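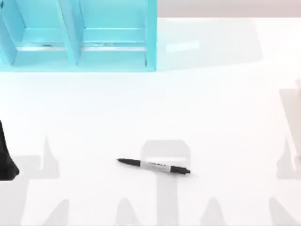
手を添えて教えたほうが早いに決まってますよ、遠隔でやると指先の感じがなくなるから、とArif Pillaiさんが開始早々に言い出して、議題の順番がいきなり崩れました。なので今回の議事メモは用意した順番どおりになっていません。すみません、でも話はこっちのほうが面白かったと思う。

Cikine 教示作業の打ち合わせ
2023年12月30日
出席:Arif Pillai、Sutrisno Latuheru、わたし(書記)。Jasińskaからは途中まで音声のみで参加。
場所:Dinauの二階、いつもの部屋。暖房の効きが悪く、全員上着のままでした。

1. 手で教えるか、離れて教えるか

冒頭のArifさんの発言の続きです。Arifさんの主張は、実機のアームを直接つかんで動かすと、ペンに当たった瞬間とか棚の縁をこすった瞬間とかが腕に返ってくるので、変な軌道を教えずに済む、というもの。これは自分もやったことがあるのでよくわかります。わかるんだけど、両腕の課題だと人間の手も両方ふさがるんですよね。右のアームと左のアームをいっぺんにつかんで、記録の開始と終了も自分で切るとなると、足でペダルを踏むしかなくて、わたしは前に一回それで転びかけました。

Sutrisnoさんは遠隔派。手元の小さいアームを動かしてシミュレーション側のアームを追従させる今のやり方なら、自分の体がカメラに写り込まないし、姿勢も楽だと。直接教示のデータは人の手がそこらじゅうに写っていて、学習に回す前に結局だいぶ捨てているじゃないか、という指摘でした。ぐうの音も出ない。7月にまとめて録った分は、たしかにかなり捨てました。

Arifさんは「それは録り方が下手だっただけ」と食い下がり、しばらく往復がありました。全部書くと長いので省きます。落としどころとして、

・マーカーを棚に入れる課題は、当面シミュレーション上の遠隔操作で録る
・直接教示は実機の片腕課題に限って続ける
・両方で同じ課題を録って見比べるのは、片腕の課題でやる

ということになりました。Arifさんは三つ目が入ったので一応納得、という顔。顔だけかもしれません。

2. マーカー課題の進み具合

白い台の上に黒いマーカーが横になっていて、奥の左に水色の仕切り棚がある、例の配置です。アームは左右に二本。マーカーをつまんで、棚の二つに分かれたうち指定されたほうに入れる。課題としてはそれだけ。それだけなのに、なんでこんなに難しいんでしょうね!

Sutrisnoさんの集計では、これまでに録った教示が900本、そのうち使えると判定したのが約200本だそうです。聞いた瞬間、部屋が静かになりました。使えない理由で多いのは次のあたり。

つまむ前に指先でマーカーを転がしてしまって、追いかけ回している。わたしの録った分に多いらしい。はい、心当たりはあります。
途中で迷って止まっている。止まっているあいだのデータも記録されるので、学習させるとアームが同じところで考え込むようになる。
左右の腕で受け渡しをした人としていない人がいる。どっちが悪いわけでもないんだけど、混ざると困る。
入れる側を間違えている。これは単純に指示の見落とし。

三番目の受け渡しの件で、また少しもめました。棚は左寄りにあるので、右の腕でつまんだら左に渡してから入れるのが自然だ、とSutrisnoさん。Arifさんは、左腕だけで届くなら右は動かさないほうがきれいだと言います。わたしはどっちでもいいと思っていて、そう言ったら両方からにらまれました。書記なので中立です。

結論としては、ペンの中心が台の真ん中より右にあるときは受け渡しあり、左にあるときは左腕だけ。ちょうど真ん中だったら? というJasińskaからの質問には、左腕だけ、で統一。判定は操作する人の目分量でかまわないことにしました。手順書にはわたしが書きます。

3. 操作する側の癖について

ここは今回いちばん盛り上がったところです。

Trosturixの再生画面で、同じ初期配置から三人それぞれが録ったものを続けて見ました。もう全然違う。Arifさんは速い。とにかく速くて、マーカーの上まで一直線に来て、そのまま降りてつかみに行く。Sutrisnoさんは上で一度姿勢を決めてから、まっすぐ下ろす。わたしのは、なんというか、ふらふらしている。右に行ったかと思うと戻ってきて、指を開いて、閉じて、また開いて。自分では落ち着いてやっているつもりだったので、これは結構こたえました。

Jasińskaの意見は、癖がばらけているのは悪いことばかりでもなくて、失敗しかけて立て直した動きが入っていると、あとで学習した側も立て直せるようになる場合がある、というもの。ありがたいフォローだったんですが、Sutrisnoさんがすぐに、立て直しとただの迷いは別物だと釘を刺しました。ごもっともです。

じゃあどこで線を引くのか。話し合った結果、指先がマーカーに触れてから動きが乱れたものは残す、触れる前に空中でうろうろしているものは捨てる、という基準でやってみることになりました。あくまで仮の基準なので、次回までに各自で自分の録画を仕分けしてみて、迷ったものは持ち寄ってください。わたしは迷うものがたくさん出そうです。

あと、つかみ方。マーカーの胴の白いラベルのあたりを挟むのを標準にします。黒いキャップ側や先端側でつかむと、持ち上げたときに傾いて、棚に入れる段でひっかかりやすい。Arifさんはキャップ側でも入れられると言って、その場で実演してくれました。入りました。悔しいけど入った。でも標準は真ん中でお願いします。

4. 影と明るさ

シミュレーションの照明の話。今の設定だと台がほとんど真っ白に飛んでいて、手前にアームの影が大きく落ちます。Sutrisnoさんは、操作しているときに影で高さを読んでいるところがあるから消さないでほしいとのこと。わたしも無意識に影を見ていました。指先が台に近づくと影と寄ってくるので、あれが結構頼りになるんです。

一方でJasińskaは、影の形だけで場所を覚えてしまう心配をしていて、照明の向きを教示ごとに少しずつ変えたいと。操作する側から見ると毎回影の出方が変わることになるので、慣れるまでは嫌だなあと正直思いましたが、試す価値はあるので反対しませんでした。まず録画済みの軌道を別の照明で描き直すところから始めて、操作画面のほうの照明は当面いじらない。これで全員了承です。

台の白さを少し落とす案も出ました。長く見ていると目が疲れる、という切実な理由です。これはわたしが言いました。Trosturixの設定ファイルを一行直せば済むらしく、Sutrisnoさんがその場で値だけ控えていました。変更するのは次の録りのロットが切り替わるときにします。途中で変えるとあとでわけがわからなくなるので。

5. 手元側アームの不調

右の手元アームの手首が、たまに遅れます。ぐっとひねってもシミュレーション側がついてこなくて、あれっと思ってさらにひねると、今度は行きすぎる。先週からずっとそうで、わたしは自分の腕が悪いのかと思って黙っていたんですが、Arifさんも同じことを言い出したのでほっとしました。早く言えばよかった。

Sutrisnoさんの見立てではケーブルか、関節のねじのゆるみ。記録のほうにも遅れた分がそのまま入ってしまうので、直るまで右腕を大きくひねる動作が要る配置は録らないことにします。部品はDinauの棚に予備があるはずなんですが、前回開けたときは箱だけで中身がなかったという証言もあり、まずは確認から。

6. 記録のつけ方

ファイルの通し番号が3,225まで来ています。マーカー課題以外のものも全部同じ番号で続いているため、あとから課題別に拾うのがつらい。これは前から言われていて、前から放置していました。わたしの担当です。はい。

名前の頭に課題名と操作者の頭文字を入れる案で決まり。過去の分はさかのぼって付け直さず、対応表を一枚つくるだけにします。Arifさんは過去の分も全部直したい派でしたが、じゃあやりますか、と聞いたら静かになりました。

操作メモ欄も復活させます。「つまみ直し一回」「入れる側を途中で変更」くらいの短いもので十分です。空欄が続いたのは、書く欄が画面の下のほうに隠れていたのもあると思うので、録画停止のボタンのすぐ横に移してもらえるよう頼みました。

7. 新しく入る人の練習

来月から操作に加わる人がいるので、練習の順番を決めておきたいという話。最初からマーカーをやらせるのは酷だ、という点では珍しく全員一致でした。

まず何も置かない台の上でアームをただ動かす。次に大きめの箱を押す。それからつまむ。棚に入れるのは最後。わたしのときはいきなりマーカーだったので、うらやましい限りです。Arifさんは、最初に一度だけ実機を手でつかんで動かしてもらうといい、関節がどこまで回るか体でわかるから、と言っていて、これはとてもいいと思いました。冒頭の話がここで戻ってきたわけです。Sutrisnoさんも賛成。実機の電源の入れ切りはSutrisnoさん立ち会いのときだけにします。

練習で録った分は学習には使いません。別のフォルダに入れて、本人があとで見返せるようにしておきます。

やること

Arif:片腕の比較課題の案を書く。直接教示と遠隔の両方で録れる、簡単なもの。
Sutrisno:右の手元アームの点検。台の明るさの変更値を共有。
Jasińska:照明を変えた描き直しの試作。
わたし:手順書に受け渡しの決まりとつかむ位置を追記、ファイル名の対応表、予備部品の箱の中身を確認。
全員:自分の録画を仮基準で仕分け。

次回の日取りは、手元アームの点検が終わってから連絡します。昼を食べそこねたので、次は始まりをもう少し遅くしてほしい、というのがArifさんからの最後の要望でした。検討します。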